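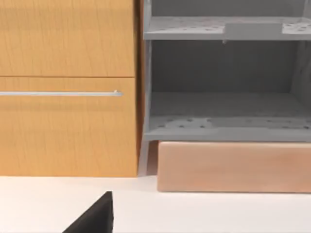 Category: Simulation > Contact & Collision > Faults and odd behavior

Drawer task: finger passes into the bar handle, then the arm faults on force limit

Posted by Sheldon Pelletier, Dec 10, 2020

Task is opening the lower drawer by its bar handle. Scene is our Flomard kitchen set, arm and gripper are the stock model, simulator is Runach. Approach is fine. On closing, one finger goes into the bar instead of stopping on it. The solver then pushes it out in a single step, the wrist force reads 3000 N, and the controller trips its limit and freezes. Drawer stays shut.

It happened in 2 runs out of 2761. I would let it go, but the same controller config goes onto the real arm and I don't want a config I can't explain.

Already tried: smaller time step, softer drawer joint, lower closing speed. The smaller step moved the fault to a different seed. Replaying a bad seed gives the same fault every time.

---

grenfold wrote:

What is the collision shape on the handle? If it was imported from the visual mesh you probably have a convex hull over the bar and both standoffs, so the gap behind the bar is solid. The finger starts out inside the hull and the solver does what it has to.

---

Sheldon Pelletier wrote:

Checked that first. The bar is a capsule, the standoffs are short cylinders, all separate. With the collision overlay on, the gap is open.

---

tq_marl wrote:

A thin capsule and a thin fingertip, closing fast, no continuous collision. It tunnels. Turn on swept contacts for the finger links and move on.

---

grenfold wrote:

He said he lowered the closing speed. At low speed it shouldn't cross a bar radius in one step.

---

tq_marl wrote:

Commanded speed, yes. Look at the joint velocity just before contact. If the gripper is on a stiff position target, the finger can go a lot faster than the command says.

---

Sheldon Pelletier wrote:

Logged it. In both bad runs the finger velocity spikes before contact. The spike lines up with the arm correcting after the fingertip brushes the drawer front. So the first touch is against the wood panel, the finger gets loaded, lets go, and snaps toward the bar. Swept contacts on: both seeds pass.

---

ostrava_k wrote:

I'd be careful calling that fixed. You've hidden the penetration. The finger still brushes the front and still snaps. On hardware nothing tunnels, it just hits the handle. We had this at Wendevdale in November on a real cabinet. The gripper rubbed the drawer face, released, and bent a finger mount. Our sim had been clean for weeks.

---

tq_marl wrote:

Different problem. His sim fault is a missed contact and swept contacts are the correct fix for a missed contact. Approach clearance is a planning issue.

---

ostrava_k wrote:

Same root cause, and only one of the two fixes protects the arm. The force trip was the only thing that told him about it.

---

hallvard_b wrote:

Agree with ostrava_k on the trip. Do not raise the force limit to get the success rate up. Someone did that on the Grønli cell and the setting was copied over to the real controller along with everything else.

For the clearance: shift the grasp target out from the panel toward the bar axis, and put a cap on gripper joint velocity in the controller itself. A cap in the trajectory does nothing for a release like this.

---

Sheldon Pelletier wrote:

Limit stays where it was. Moved the grasp target out and added the cap in the controller. With swept contacts switched off again, both seeds open the drawer and the velocity spike is gone from the log. I'll turn swept contacts back on for the full batch.

tq_marl, I still think you were right about the mechanism. I'm keeping the thread open until the batch is done and someone has checked panel clearance on the real arm at reduced speed.

---

grenfold wrote:

Please post the friction values for the drawer front when you do. A panel that grabs the fingertip hard enough to load it sounds too high to me.

Tags: gripper, contact solver, force limit, drawer

Contact the moderators | Copyright 2020, forum contributors | Back to top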